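Before you start this section, please finish section 3 (clearing the floor). You need a free piece of floor, the woven basket or tray from your Wikström set, and one soft bag for the cloths.

## 4. Picking up bottles and cloths from the floor

The set is used in holiday apartments, so the same basket can carry clean cloths in the morning and be empty again at noon. For this reason we ask you to follow the same order every time, also when you are in a hurry.

1. Look at the floor from the door first. Bottles, cords and baskets should be seen before you walk.
2. Pick up any glass bottle that is lying on its side. Glass always goes first, before cloths and before the basket.
3. Check that the cap is closed. Turn it gently by hand. If it is missing, hold the bottle upright and carry it directly to the sink.
4. Put the bottle on the low shelf, with the label side to the front if there is a label.
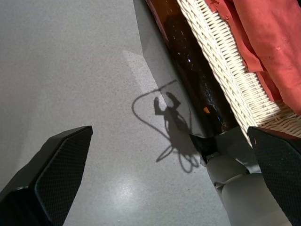
**Caution:** Do not put a bottle into the basket on top of a cloth. The cloth slides on the weave and the bottle slides with it. On a stone or speckled floor a dark bottle can roll a long way before it stops, and it is easy to step on it.

5. Take out the cloth. Lift it from the middle and keep the folds together, so crumbs stay inside.
6. Look at both sides of the cloth. A cloth with marks goes to the wash bag. A clean cloth is folded in half 2 times and goes to the drawer.
7. Red and coral cloths must be washed separately for the first 2 washes. The color can come out and it will stay in the pale weave.

**Note:** If a cloth has hung over the rim for some days, please check the rim for color. Rub it with a white tissue. If the tissue becomes pink, clean the rim as described in 4.2 and let it dry fully.

### 4.1 Emptying and checking the tray

The flat tray collects more dust than the deep basket, mostly in the corners. Do this check on Tuesday, or after each guest.

1. Hold the tray by two opposite sides. Do not lift it by one corner, the rim can open there.
2. Turn it over above a bin and tap the bottom with your open hand.
3. Take it to a window and tilt it, so that the sun falls on the inside. In side light you will see dust and broken strands which you cannot see under a lamp.
4. Follow the raised rim with one finger, all four sides. A strand that sticks out should be pushed back under its neighbor. Do not cut it if it is longer than your fingernail.

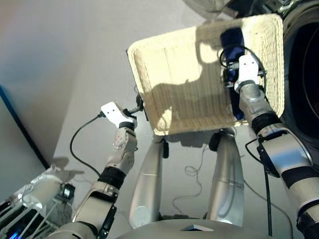
### 4.2 Cleaning the weave

Use a dry brush first. If this is not enough, mix one small spoon of Zunton soap in a bowl of warm water and use a soft cloth which is well wrung out. Work along the strands and not across them.

- Do not put the basket or the tray under running water.
- Do not dry them on a heater. Leave them standing on one edge until the next morning.
- Do not put anything inside until the bottom feels dry from both sides.

**Caution:** Pale weave becomes yellow if it stays in strong sun for many days. The sun is good for checking but not for storage.

### 4.3 Spare parts and questions

Replacement strands are part number 410, the soft brush is part number 62. Both can be ordered from Vusow. Please write the size of your basket on the order, measured on the outside of the rim.

For questions on washing of cloths ask Mwanahawa Ondieki. For repair of the rim ask Afshin Sadeghi, and send the basket empty.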